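Section 4. Sorting and Folding on the Ground Cloth

4.1 Purpose of this section

This section explains how to lay out the Gurnen ground cloth, how to sort small household items on it, and how to fold a T-shirt for storage. It applies to residents and staff of the Kamolrat shared apartments. The section replaces the loose instruction sheet previously kept in the laundry folder and takes effect on 15 January 2020.

Read Section 3 (Washing and Drying) before you begin. Garments must be fully dry when they are brought to the cloth.

4.2 Laying out the cloth

1. Choose a level area away from doorways and walking routes. Sweep the area first.

2. Unfold the cloth completely. Do not work on a cloth that is still doubled over, as small items can slip between the layers and be missed.

3. Turn the cloth so that the hem with the sewn tags lies on the side farthest from you. Everyone who uses the cloth then has the same side facing up and the same edge nearest to them.

4. Pull each corner outward, then smooth the cloth with flat hands from the center toward the edges. Shallow creases may remain. They do not affect sorting, but a deep fold under a garment will show in the finished fold and should be pulled out.

5. Check that no corner is turned up where a person could catch a foot on it.

CAUTION: Do not stand on the cloth in shoes. On a smooth floor the fabric can slide under a person's weight.

NOTE: The cloth may be used directly on the floor or over a low, firm surface. If it is used over a raised surface, leave an even overhang on both long sides.

4.3 Placing loose items

Items emptied from pockets, bags and sofa cushions are placed on the cloth before any folding begins. Keep them well apart, and leave the area nearest to you clear for garments.

1. Set bottles down on their sides, with the cap fully tightened. A bottle left standing on soft fabric tips over easily.

2. Place remote controls with the buttons facing up, near the right-hand edge. Keep them clear of any bottle that still contains liquid.

3. Put coins, clips and other very small things into the Hillix tray. Do not leave them on the fabric.

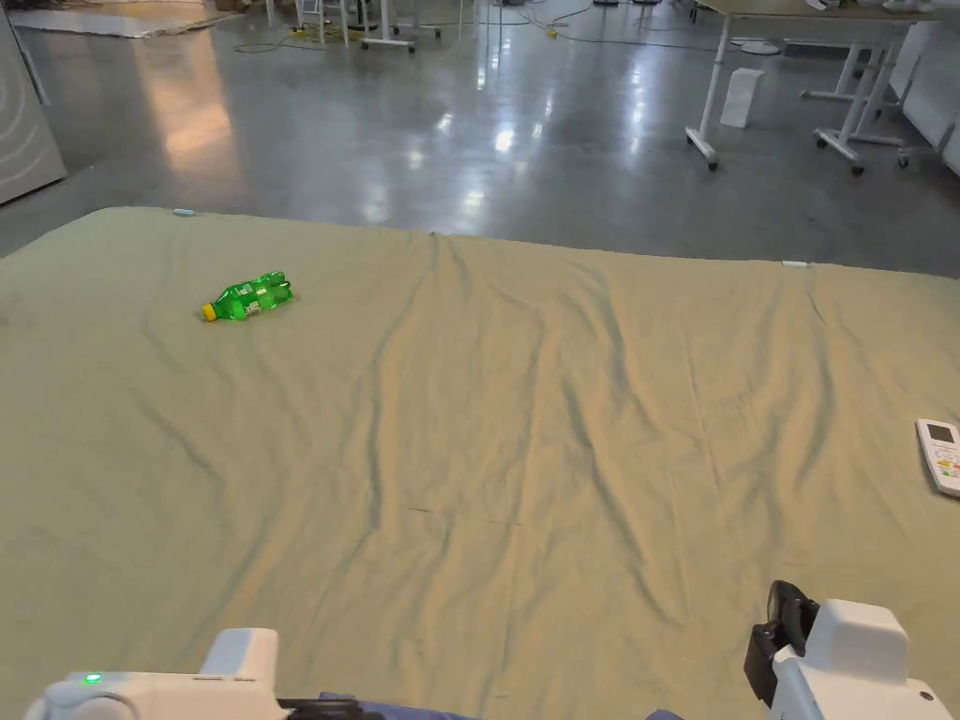
4. When all loose items have been set out, decide where each one belongs. Bottles go to the recycling point or back to the kitchen. Remote controls are returned to the room they came from.

5. Items that have no known owner are entered in the found-items book and kept for 30 days. Write the date, the room and a short description. After that period the item may be given away.

NOTE: It is not necessary to clear the cloth before folding a single garment. For a full load, clear it first – a large pile needs the whole surface.

CAUTION: Batteries that are leaking or swollen must not be placed on the cloth. Follow the disposal procedure in Section 7.

4.4 Folding a T-shirt

The method below produces a folded shirt that fits the standard Pistoson shelf box. It is suitable for adult sizes with short sleeves. For long sleeves, see 4.6.

1. Check the pockets, if there are any, and the care label. A shirt that is still damp at the seams goes back to the drying rack.

2. Lay the shirt on the near part of the cloth. Take hold of it at both shoulders and shake it once to release the fabric.

3. Spread it with the front facing down and the neckline pointing away from you. Open out the sleeves so that neither is trapped beneath the body.

4. Smooth the shirt from the neckline to the bottom hem. Use light pressure. Pressing hard moves the cloth as well as the shirt.

5. Fold the right side in toward the center, so that the fold runs in a straight line from the shoulder to the hem. Turn the sleeve back on itself so that it does not pass the new edge.

6. Repeat with the left side. The two long edges should be parallel.

7. Bring the bottom hem up to just below the collar, then fold the shirt in half once more.

8. Turn the shirt over and straighten the collar.

If the shirt shifts while you are folding, open it out completely and return to step 3. Correcting a half-finished fold usually leaves a crease across the chest. 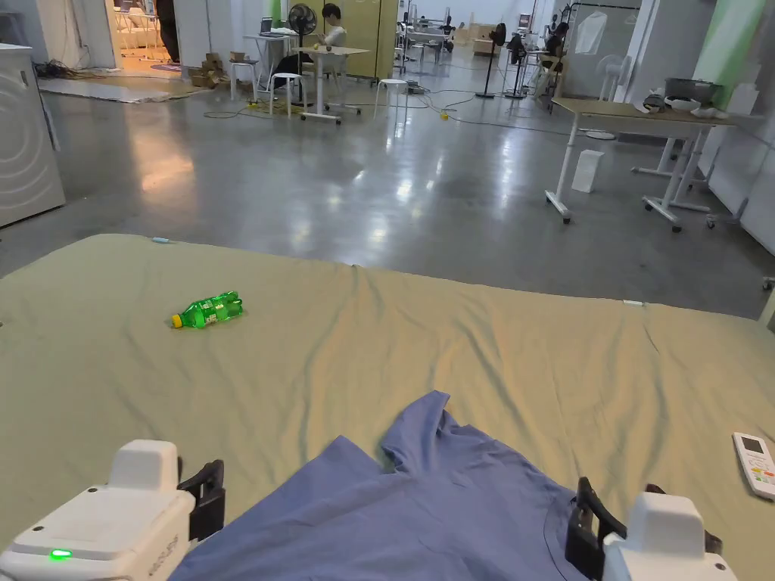
Gion Riedl asks whether step 3 could be changed, as he finds it easier to start with the neckline toward him and to fold from the collar down. He also reports that his shirts come out slightly wider than the box when he follows the printed order, and suggests that the side folds should overlap by a thumb's width.

Reply to this remark: The direction of the shirt may be reversed if the user prefers, provided that the side folds are made before the lengthwise folds. The overlap is accepted for larger sizes and will be added to step 6 at the March revision.

4.5 Care of the cloth

Shake the cloth outdoors after each use. Wash it separately at 30 degrees Celsius on a gentle cycle and hang it to dry. Do not use bleach or fabric softener. Store it folded, with the tags visible, on the shelf above the drying rack.

Small marks that remain after washing are acceptable. A cloth with a tear or an open hem is to be withdrawn and reported to Pieter Mnguni at the Kamolrat office.

4.6 Related sections

Long-sleeved garments: Section 5
Bedding and towels: Section 6
Batteries and electrical items: Section 7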